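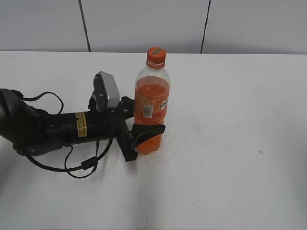
Moving a baptism date

Telma Henríquez
Our son was to be baptized in April, but my sister's flight comes 6 days later. Can I ask the parish for a new date, or is it rude?

Constanza Riquelme
It is not rude. Call the office and give them two dates which are good for you. In our parish the priest baptizes only after the second Mass, so ask also for the hour. If the godparents have already their certificate, it stays valid.

Dale Gauthier
Just call them.

Ignacio Domínguez
With us the hall was the problem. We had paid 100 dollars and they did not return it.

Comments

Fermín Riquelme: Our office answers only in the mornings.

Telma Henríquez: Thank you, I called. They gave us the next Sunday Mass.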